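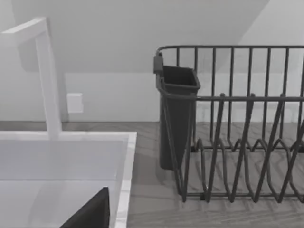 How to write house rules for a simulated kitchen task

So you've got a kitchen running in simulation and an arm that can reach the sink. Brilliant! This is the fun bit, and it's very tempting to press go and start collecting runs. Please spend an afternoon on your rules first. At Drarkura we skipped that step on our first washing-up task, ended up with 489 runs and had to throw out 79 of them, all over questions we could have settled on a single page.

This guide takes you through writing that page. It assumes a dish rack task, but it works just as well for drawers or cupboards.

Step 1. Say what "start" means

Write down the starting state in plain words. Ours reads: "Basin clear, rack clear, utensil holder hung on the end of the rack, gripper open." Anyone on the team should be able to look at the opening view and say yes or no.

Be fussy about the empty things. A rack with no plates in it is a perfectly good start for a loading task and a useless one for an unloading task, and if both tasks share a kitchen you will mix them up sooner or later (we did, twice in May alone).

Step 2. Say what "done" means

"Put the plate in the rack" sounds clear until two people score the same run. Is a plate leaning across three dividers in the rack? What about one that's upright but still held? We settled on this:

- The plate stands between two neighbouring dividers.
- The gripper has let go and moved clear.
- Nothing moves for 2 seconds afterwards.

For cutlery, the handle or the blade may point up, but the whole piece has to be supported by the holder. Pick your own wording by all means, just pick it before you see any results!

Step 3. Mark the keep-out zones

Thin wire and tall taps are where simulated arms get into trouble. List every fixed thing the gripper could strike on its way from basin to rack, and give each one a rule. Ours has the tap, the sink rim, the wall and the top rail of the rack. We allow a gentle touch on the rack's wires and count any contact with the tap as a failed run, even when the plate lands beautifully.

Leave 50 mm of clearance around the tap if your arm can manage it. A simulator may let you scrape past a spout all day long, and a real sink won't be so forgiving.

Step 4. Check the wires properly

Open the collision shapes and look at them on their own. Dish racks are often given one big solid block as a stand-in, so the plate sits on top of thin air and never drops into a slot. Push a test plate down between the dividers by hand. If it stops too high, fix the shape before you record anything, and note the fix in the rules page with its version number.

Step 5. Decide what may change between runs

Light, worktop pattern, wall colour, rack position: choose which of these vary and by how much. Keep the list short at first. The Stirdale kitchen, which is the one we share with new starters, changes only the rack position and the worktop until the basic task is solid.

Step 6. Keep the failures

Save every run, good or bad, with the rule it broke. I love this part, because a folder of sorted failures shows you where to work next far better than a success rate does.

Step 7. Review the page

Read the rules again whenever the kitchen, the arm or the gripper changes. Old runs stay under the old version. Don't rescore them quietly, and put the version number next to any result you share.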